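Handout 4: Evaluating a Bin-Picking Kit Before Purchase
Course: Applied Automation for Small Workshops
Prepared for the July session

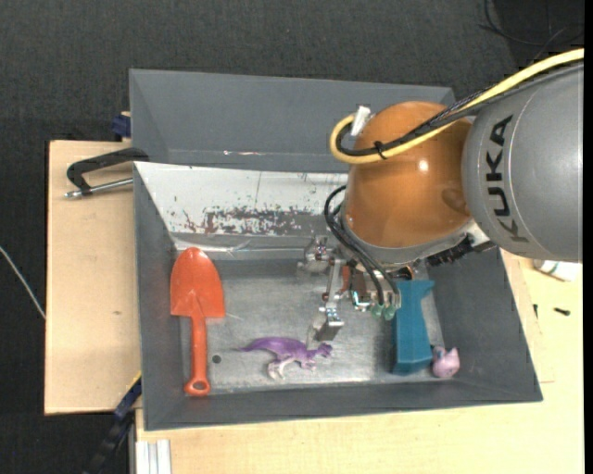

1. Purpose of this handout

Students in this unit prepare a written review of one commercial product. The product assigned this term is the Bundier picking kit, supplied by Jedar. The review should be addressed to a workshop manager who already has an arm in service and wishes to know whether the kit is worth adding to it.

The handout sets out what the kit covers, how trials are to be run, and what the review must contain. It should be read together with the supplier's installation guide, which is available at the lab desk.

2. What is offered

Jedar sells the kit in two forms. The basic form includes a gripper, a mounting plate, hoses and fittings, and one year of software updates. The extended form adds on-site setup and a training visit. Neither form includes the arm or the bin, and the buyer is responsible for the table and for holding the bin in place.

The software, named Atis, plans the approach to each item and records the result of every attempt. It may be run on an ordinary desktop computer. A paid support plan is handled by Khalaf, which also supplies spare fingertips. Students should note that two firms are therefore involved after the sale, and that a fault report may pass between them before it is answered.

3. Conditions for the trials

The course uses a KUKA arm and a metal-floored bin with sloping sides, clamped at the bench. Items are mixed plastic toys, among them a shovel, a dinosaur and a small pink figure. They were chosen for their uneven shapes. A long, thin handle lying flat calls for a different grasp from a rounded body, and an item resting in a corner leaves little room for the fingertip to reach its outer side.

Each group will complete 400 attempts, divided over several lab periods. The items must be poured back into the bin after each full clearing. They must not be arranged by hand.

Before the first attempt of any period, the group shall:

Check that the clamps are tight.
Confirm that the cable bundle at the wrist can turn freely through the planned motion.
Inspect the hoses near the gripper for kinks.
Clear the tabletop of loose screws and tools.
Record the software version shown at startup.

4. Points to examine

Grasp results. Report successful and failed attempts for each item separately. A single overall rate hides the items that the kit handles badly, and these are the ones a buyer will ask about.

Reach near the walls. Sloping walls limit the angles at which a gripper can enter. Note every attempt that Atis declines on these grounds, and state whether the item was later picked from a new position.

Cables and hoses. External lines add bulk at the wrist. Comment on how they are routed and tied, and on whether the installation guide gives adequate direction.

Bin surface. A reflective or scratched floor may affect detection. Keep the room lighting the same in all periods, and note any false detections.

Service. Submit one genuine question to Khalaf through the normal support form. Record the date sent, the date answered, and whether the answer resolved the matter.

5. Sample result and how to read it

In a short trial run by course staff, Atis planned 77 attempts and declined 18 of them because of wall clearance. The declined attempts were not counted as failures in the supplier's summary screen. A group that copies its rate from that screen will overstate the performance of the kit. The full log can be exported from the Reports menu and should be used for all figures in the review.

6. Form of the review

The review should be no longer than six pages, excluding tables. It must state which form of the kit was examined, describe the trial conditions, present the results by item, and close with a recommendation. A recommendation to buy only under certain conditions is acceptable, provided that the conditions are stated plainly.

Claims taken from the supplier's sales material must be marked as such and kept apart from the group's own findings. Prices should be quoted from a written offer and not from the website.

Exported logs are to be handed in with the review. Groups that lose lab time to a fault may apply for one additional period at the lab desk.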